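Grindevura opens table-clearing demonstrations to outside labs

HOVDALE, March – Grindevura today released the first part of Clumov, a collection of household tasks shown to robots by human operators. The release covers clearing a table after a meal and holds 2328 complete demonstrations. It is free for research use.

Each demonstration was recorded in one of two ways. In 1079 of them, the operator held the arm and moved it through the task by hand. The rest were done by remote control, with the operator working a pair of handles and watching the wrist camera feed on a monitor. Both kinds are stored in the same format, with joint positions, finger opening and wrist video on a shared clock.

Operators were given a short task card and no script. They could pick up items in any order and were asked to keep going after a dropped or missed item. Grindevura kept those runs in the set and marked them. There are 846 of them, and the company expects them to be useful to teams working on recovery after a failed grasp.

Soft and loose items take up a large share of the recordings. Paper napkins change shape when gripped, and cooked rice sticks to bowls and spreads over the table. Operators reported that napkins were easier by hand guiding, where they could feel contact, while dish rack work went faster by remote control.

Wrist camera views from the table-clearing set:
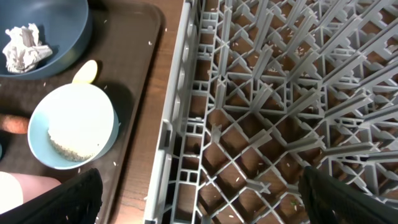
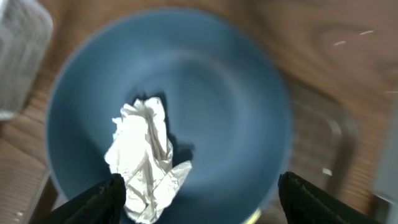 Gough, the operator training program run by Grindevura at its Hovdale site, will supply the next group of demonstrators. New operators practice on plain blocks and cups before they move to tableware. The training notes are included in the download.

A second part of Clumov, on folding and putting away kitchen cloths, is in recording now. Grindevura plans to bring the full collection to 4000 demonstrations – with hand-guided and remote-controlled runs again labeled separately.

Research groups can request access through the Clumov page on the Grindevura website. Press questions should go to the Hovdale office.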